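5.3 Recording your first set of examples

By now your Gremum hand gripper should be charged, paired and wiped clean, and you have picked a chore for it to learn. Please set aside a relaxed afternoon for this part. Most people find the first twenty or so recordings a bit clumsy, and that is perfectly all right – you are learning too!

1. Turn on the gripper and wait for the steady tone. If the tone wavers, go back to section 4.2 and pair it again.

2. Open the Tapia app on your phone, choose New Set, and give the set a plain name you will still understand in April, such as "pick up cloth, bedroom."

3. Squeeze the handle fully closed, then let it open all the way. Do this twice. The app uses these two squeezes to learn the full travel of the fingers.

4. Hold the tool at waist height and press the thumb button. Walk up to the object at your usual pace, close the fingers on it, carry it where it should go, and let go.

5. Press the thumb button again to stop. Return the object to a slightly different spot and start over.

Note: Leave the room as you live in it. Boxes, papers and clothes on the floor are all welcome, and a set made in a tidied room teaches very little about an ordinary one.

Caution: Keep your free hand away from the finger pads while the handle is closing. The tips are pointed and can pinch.

Checking the view

Open any recording and pause it partway through. Both finger pads should show, one on each side, with the room beyond them. A steep tilt is fine, and so is some blur while you are turning. 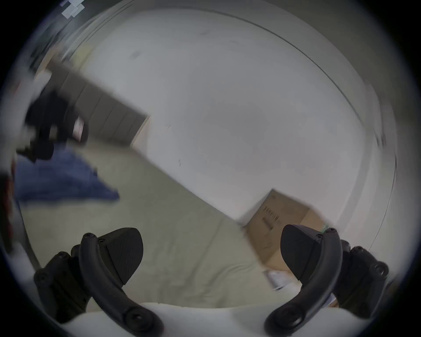 Page 31

Both pads are in sight against the white wall, the cardboard box is easy to make out at its foot, and the blue cloth shows over on the left. A view like this one passes the check.

6. Keep going until the counter reads 1,000. You can spread this over as many days as you like, and a single set holds up to 2,360 recordings if you get carried away.

7. Tap Send Set and leave the phone plugged in until the bar fills.

Caution: Do not rename a set while it is sending. The app will treat it as a new one and begin again from the first recording.

If the counter stops moving, see section 7.1, "Storage is full."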